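一月,上午九点

今天只做壶的任务:夹住壶口,提起,平移,放回台面。遥操作,主端在我手上,Anderson 在旁边的屏幕前看力矩曲线。

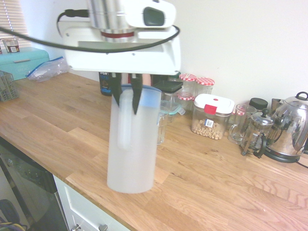 昨晚改了主端到从端的比例,平移从一比一降到二比一,旋转不变。改完手感偏沉,但末端抖动小了很多。前半小时我一直下意识地多推,夹爪总是停在目标前面一截,只能再补一下。这种补动作在轨迹里是一个小台阶,Valentin 上周专门说过不要留,策略会学进去。所以前几条全删了,没有标注,直接删。

目标是 52 条,到中午做完 19 条,比预计慢。时间主要花在复位上。每条开始前壶的位置要换,朝向也要换,把手不能总在同一侧。Dravcombe 给的随机位姿表是按空台面生成的,没有考虑后面那一排瓶罐,有几个位姿手指张开后会蹭到旁边的盖子。我把这些位姿划掉了,在表格备注栏写了“干涉”。晚上要让 Olomport 那边重新生成一份,把障碍物的包络加进去。

下午一点半

夹持力的问题。默认上限对这种塑料壶偏大,闭合时壶口会有轻微变形,松开后能恢复,但力矩曲线上多出一个尖峰。降到原来的六成,尖峰没有了,提起时又有一次打滑,壶转了一个小角度。最后定在七成半,连做六条没有再滑。参数写进了 Bratu 的配置文件,提交说明只写了数值,理由记在这里:空壶可用,装水以后要重测,不能沿用。

手指下探的角度也统一了。之前 Anderson 习惯斜着进,我习惯竖直进,两个人的数据混在一起,抓取段的分布是双峰。商量后都改成竖直进,接近段最后一小段放慢。他录的旧数据先不动,单独放一个文件夹,等 Valentin 决定要不要。

线缆今天绊了一次。腕部转过半圈以后,外面那根长线绷紧,末端被带偏,我这边没有力反馈,是 Anderson 先从曲线上看出来的。停机,把腕部转回零位,线的余量重新留过。以后每条结束先回零再复位,步骤加进了清单第四行。

下午四点

顺手试了手把手拖动示教,同一个任务录了几条作对照。关掉伺服刚度,扶着前臂走一遍,再回放。轨迹比遥操作平滑,时间也短。缺点是手会进到腕部相机的视野里,图像基本不能用,只能留关节数据。另外拖动时夹爪开合要靠另一只手按键,时机总是晚一点,回放时壶还没夹紧就开始抬。这个可以在后处理里把开合信号提前,提前多少还没定,先不做。

结论是主数据仍用遥操作,拖动的那几条只作轨迹参考。

晚上七点

收工时 52 条录满。检查了时间戳,有两条图像和关节数据没对齐,偏差 200 毫秒,应该是 Brarnetine 采集程序重启那次留下的。两条标为无效,明天补。整批数据这个月要最多 2,000 条,壶只是其中一项,按今天的速度排不下来,复位那一步必须再省时间。可以考虑一次摆好,连录三条不同的接近方向,再换位姿。

右手腕有点酸,主端支架偏高,明天上机前降两格。

待办:
- 位姿表重新生成
- 补两条无效数据
- 装水后的夹持力
- 问 Valentin 旧数据怎么处理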